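Colour bins for the craft table - anyone else converted?

Started by tendale_jo, Wednesday, December 16, 2020

tendale_jo wrote:
Right, I have finally cracked the sorting problem and I'm ridiculously pleased! Everything on our big table used to live in one crate and you'd tip the whole lot out to find a glue stick. Now it's open plastic bins, one colour per sort of thing, no lids. My two know where everything goes and they put it back (mostly). Who else does it by colour?

gemen_potter wrote:
Welcome to the club! We've done it since April at the Garkia hall. Mixed-age group, 6 tables, and the tidy-up at the end is so much quicker, I can't tell you. Ribbed ones are my favourites as they're easier to get hold of with painty hands.

oldschool_labels wrote:
I'll be the grump. Colour only works while everyone remembers the code. I went back to words on the front after a month. My mum could never keep straight whether green was scissors or string.

tendale_jo wrote:
Fair, but mine can't read yet! Colours are all they've got.

gemen_potter wrote:
You can do both, you know. Tape a drawing on the front. Though I'll admit tape doesn't stick well to ridged plastic, so ours keep peeling off and ending up on somebody's shoe.

Aminu Ekwueme wrote:
Love this thread. I'm on the side of colour, with one change: stand a tall cup up inside a bin for the long thin bits, brushes and dowels and so on. They stop sliding to the bottom and you get two compartments out of one box. I use dark cups so the paint stains don't bother me. And a wooden tray next to the bins for whatever is being sorted right then, it keeps the muddle in one spot. 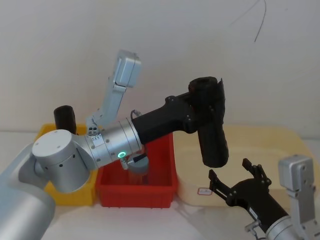
Yellow bin with a black cup at the back, red one next to it, tray for sorting.

tendale_jo wrote:
Oh the cup is brilliant, I'm pinching that tonight. Does it not tip over when the bin's nearly empty?

Aminu Ekwueme wrote:
It can do. Push it right into a corner and drop a few pebbles in the bottom, that's been enough for mine.

oldschool_labels wrote:
Still say you want a label. But I do like the tray, and I've got one doing nothing under the sink.

gemen_potter wrote:
Ha, we'll get you yet! Jo, let us know which colours you settle on, I'm short of one for the buttons.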